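How I Deep Clean My Front-Loading Dryer (and Get My Towels Dry Again)

My towels were coming out of a full cycle still a little clammy, and I was this close to pricing a new dryer before I did the thing I should have done months ago and cleaned the poor machine properly.

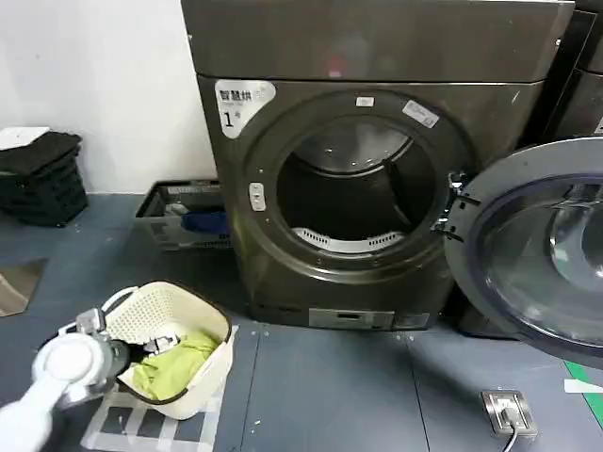

What you'll need

A vacuum with a skinny crevice tool
A soft brush (an old toothbrush is perfect, and so is a dry paintbrush)
Two or three microfiber cloths
A squirt of dish soap in a bowl of warm water
White vinegar
A flashlight, or your phone
One old towel you don't care about

The whole job takes me 57 minutes if I don't get distracted, and 30 of those are the filter sitting on the rack to dry. I do it every January and again in the middle of summer.

Before you start

Let the dryer cool down all the way, then unplug it. If yours runs on gas, leave the gas line alone and don't go dragging the machine around to get behind it. Get your laundry basket out from underfoot too, or at least push it to the side, because you'll be on your knees for most of this. Swing the door open as far as it goes. If you have a front loader with the hinge on one side, don't lean on the door while you work! It's a great height for leaning on and I have to remind myself every single time.

Step 1: The lint filter

I know, I know, you already clean this one. But pull it all the way out if yours comes out (on a lot of front loaders it lives at the bottom lip of the opening, behind a grille with holes in it) and look at it against a light. Dryer sheets leave a waxy film on the mesh that you can't really see. Run a little water over it. If the water sits on top in a puddle, you've got film.

Wash it in warm soapy water with the toothbrush, going gently, both sides. Rinse, shake, and stand it up somewhere airy. It has to be bone dry before it goes back in.

Step 2: The slot where the filter lives

This was the horrible part for me. Shine the flashlight down in there. I pulled out a gray felt slab the size of a slice of bread, plus a guitar pick, and we don't own a guitar.

Use the crevice tool first, then the brush to loosen whatever's stuck, then the crevice tool again. Go slowly and don't jam anything down hard. Wipe the holes in the grille with a barely damp cloth.

Step 3: The ring and the seal

Lint packs itself into the fold around the opening, especially down low. Wrap a damp cloth around your finger and run it the whole way around. Do the latch catch as well, and give the hinge side a once-over with the dry brush. Mine had a sock thread wound around it that took forever to pick off.

Leave the stickers and labels where they are. I peeled one off an old machine years ago and then needed the model number two weeks later, of course.

Step 4: The drum

Mix equal parts white vinegar and warm water, dampen a cloth (damp, not dripping) and wipe the drum in sections, turning it by hand as you go. Stainless steel cleans up really nicely. For crayon or ink I use a dab of dish soap and a lot of patience, then wipe again with plain water. Check the raised fins, too. Fuzz collects along the bottom of them.

Step 5: The door glass

Inside and out, with the same vinegar mix, then buff it dry. The inside of the porthole had a haze on it that I had honestly taken for the color of the glass.

Step 6: The outside

Dark finishes show every streak, so I use a wrung-out cloth first and a dry one right behind it. Wipe the control panel with the machine still unplugged and never spray anything straight at it. If there's a little panel or vent slot down near the floor, vacuum along it. Opening it up is a job for your manual to explain, as every model does it differently.

Step 7: Put it back together

Filter in, fully dry. Plug in. Toss in that old towel and run it for 14 minutes on low to pick up any leftover fuzz and vinegar smell. Then clean the lint filter one more time and go wash some towels.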